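Prarico Quick-Access Handgun Safe: Two Months of Use

Reviewed by Jarrah McPhee

My state's safe storage law takes effect in March. If there is a minor in the house, a handgun has to be locked up or carried on your person. I have two kids, so I went shopping for a bedside safe. I bought the Prarico with my own money and have used it every day since.

The Prarico is a steel box with a keypad on top and a door that drops open at the front. It holds one full-size pistol and a spare magazine. A second pistol will fit if it is a compact, but then you are digging for the one you want, so I would treat it as a one-gun safe.

Setup took 17 minutes, most of it spent bolting the box to the side of the nightstand. The bolts it comes with are too short for anything thick and I had to buy longer ones. The instructions for setting the code are clear. You get two backup keys. Keep them somewhere other than the nightstand drawer, where my brother-in-law keeps his.

I kept a log of openings, counting my own and my wife's. Out of 1,541 tries, the safe failed to open on the first code entry 17 times. Most of those were me hitting the wrong button in the dark. The buttons are flat and hard to tell apart by feel, and I wish one of them had a raised dot.

The door is loud. It drops with a clunk that woke the dog every time for the first week. The older Plivico I had before this one opened more quietly, but it had a fingerprint reader that quit on me whenever my hands were dry, and I got tired of it.

As for break-ins, no box this size will stop a grown man with a pry bar and time. The law doesn't ask for that. It asks for a locked container that a child can't get into, and I think the Prarico meets it. I pulled on the door, shook the box and dropped it on carpet before I bolted it down, and it stayed shut.
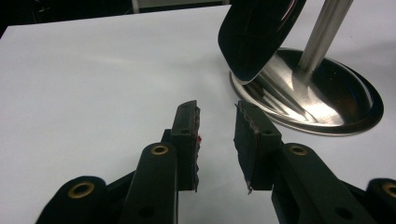 Battery life has been fine. I am still on the first set, and the low-power light hasn't come on. The Alipour safe costs less and has a similar keypad, but the one I handled at the store had a door with some play in it. I would pay the difference.

One thing to check before you buy is the wording of your own state's law. Some require a trigger lock as well, and no safe comes with one that I know of. I use a Garka cable lock for the rifle in the closet and it does the job.

I would buy the Prarico again, with longer bolts in the same order.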